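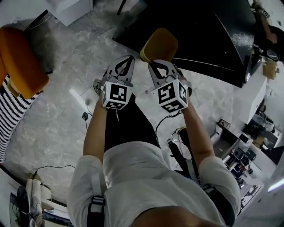
Thema: Übergabe von Hand zu Hand, wie nehmt ihr das auf?

plumance_k
Moin, wir nehmen gerade Demos mit zwei Handgreifern auf, Würfelmarker hinter den Fingern, Kamera am Kopf. Aufgabe: weichen Block mit rechts greifen, nach links übergeben, ablegen. 50 Durchgänge sind im Kasten. Beim Abspielen springt die Pose vom linken Greifer immer dann, wenn die beiden nah zusammenkommen. Hat das jemand in den Griff bekommen?

Fraeskopf
Verdeckung. Bei der Übergabe schiebt sich ein Würfel vor den anderen. Greifer leicht nach außen drehen, so dass von jedem Würfel mindestens zwei Flächen zur Kamera zeigen. Und auf Spiegelungen achten, glänzender Boden hat uns mal einen ganzen Vormittag gekostet.

soriano77
Ich würde das gar nicht mit Handgreifern machen. Mit Fernsteuerung am echten Arm hast du die Gelenkwinkel direkt und brauchst keine Marker. Wir fahren das seit Mai mit dem Grodero und hatten seitdem keinen Sprung mehr.

Fraeskopf
@soriano77 Und wie viele Durchgänge schafft ihr pro Stunde? Per Fernsteuerung war bei uns nach 40 am Tag Schluss, dann wurden die Leute schlampig. Von Hand geht das viel schneller.

soriano77
Weniger, stimmt. Dafür sind alle brauchbar. Von Hand bewegt man sich auch gern so, wie der Arm es nachher nicht kann. Das Handgelenk ist das Problem.

Kabelsalat
Beides richtig, kommt auf die Aufgabe an. Für weiche Teile bin ich bei den Handgreifern, da merkt man, wie fest man zudrückt. Per Fernsteuerung quetsche ich alles platt.
@plumance_k: Filterst du die Posen? In Noster kann man Lücken bis 3 Bilder interpolieren, das reicht oft.

plumance_k
Bisher ungefiltert. Probiere ich. Das mit dem Nach-außen-Drehen habe ich eben getestet, die Sprünge sind seltener, aber nicht weg. Die alten Aufnahmen wegwerfen?

Fraeskopf
Nur die mit Sprung während der Übergabe. Den Rest behalten.

soriano77
Ich würde alle neu machen, sonst hast du zwei verschiedene Handhaltungen im Datensatz.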